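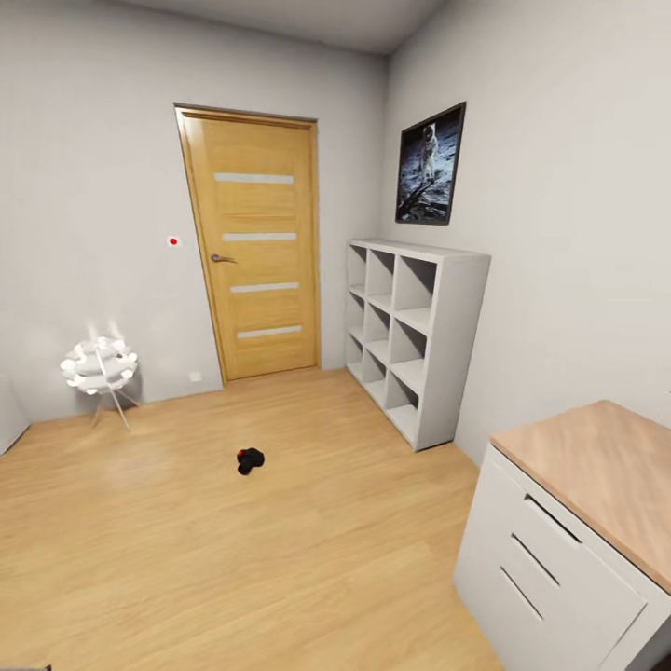 ## Progress report to the Saarela fund, 29 April 2023

**Project:** Tatilix, a floor-tidying robot built in the shared workshop at Gritau
**From:** Oona Salminen and Jouko Kallio

### Simulated room

The test room is up and running, and we're delighted with it! It has a wooden door with frosted strips, a lit floor lamp on thin tripod legs, a white cube shelf with all its compartments empty, and one small black and red object on the floor in front of the door. The shelf is where things will be put away. The lamp was Jouko's idea – thin legs are hard for the planner to steer round, and we wanted that trouble early.

We have logged 371 runs so far. The first batch in February mostly ended with the base parked against the drawers, which sent us back to the turning code for a fortnight. Small dark things on a pale floor are now found well. Placing them in the top row of the shelf still fails more often than we'd like.

### Hardware

The wheeled base is finished and drives nicely across the workshop. The arm is on its second version, with a stiffer elbow printed on the workshop's own machine. Wiring between arm and base is still a nest of tape and will be redone with proper connectors in the coming weeks.

### Money

We have spent 500 euros of the grant, nearly all of it on motors from Winitz. Two of them came with the wrong shaft and have been swapped free of charge.

### Next

- Put more objects on the simulated floor, including soft ones
- Fit the new battery and run the base for 48 hours on and off
- Try the top row again with a slower wrist

Jouko would also like to borrow the fund's depth camera again, if it's free.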